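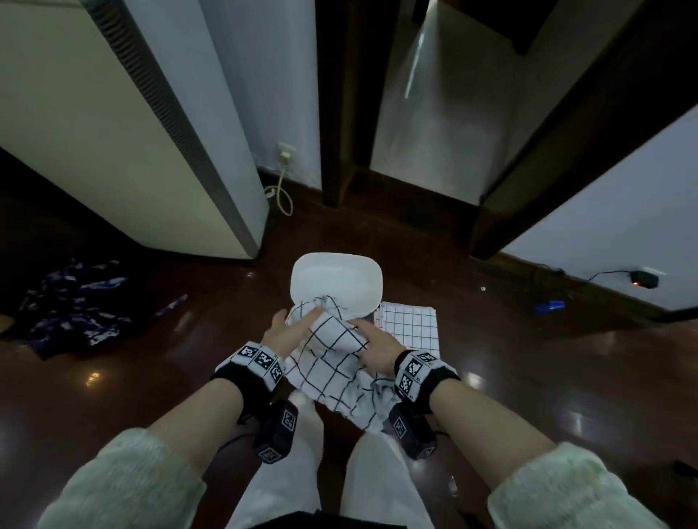 Getting wrist poses from marker bands in head camera video

This page covers the wrist tracking step in Wemlow, from a raw head camera clip to a pose file the planner can read. It assumes the head camera is already calibrated and that you have a clip of someone handling cloth with both bands on. If you don't have a calibration file, do that page first.

1. Set up the band layout

Each band is a set of square markers at fixed positions around the wrist. Wemlow needs to know where each marker sits relative to the others. Open the layout file and check that the left and right bands use different marker IDs. If they share any, the tracker will swap hands whenever the wrists come close together, and in folding work they do that all the time.

The devices that hang below the wrists carry a marker too. List those under "attached", not under "band". They swing on their cables, so their position can't be used to solve for the wrist.

2. Run detection

Point the detector at the clip and set the minimum marker size to 8 pixels. Smaller than that and you get detections that jump between IDs.

Checked cloth is the main source of trouble. A black grid on white fabric has the same kind of corners the detector looks for, and a fold can close off a square that passes the first test. Turn on strict ID checking. Then limit the search to a region around each forearm. Remzi Oral wrote the region filter and it is on by default in the February build. In older builds you have to add it to the config by hand.

3. Solve for the pose

The solver will give you a wrist pose from one marker, but a single flat square can flip between two answers. Set the minimum to 2 markers per band. Frames that fall short are left blank and filled in the next step.

4. Fill the gaps

Short gaps are filled by smoothing between the good frames on each side. Leave the limit at the default. Longer gaps stay blank, and the planner skips them.

On our test clip of 3405 frames, 52 were still blank for the left wrist after this step. Most were in one stretch where the cloth covered the band.

5. Check the result

Open the overlay viewer and step through a few folds. The drawn axes should stay fixed to the wrist as it turns. If they slide along the forearm, the layout file has the wrong band size. If they flip for one frame and come back, raise the marker minimum and solve again.

Tsion Lencho keeps a list of known bad layouts in the Stilley folder. Compare yours against it before you file a bug.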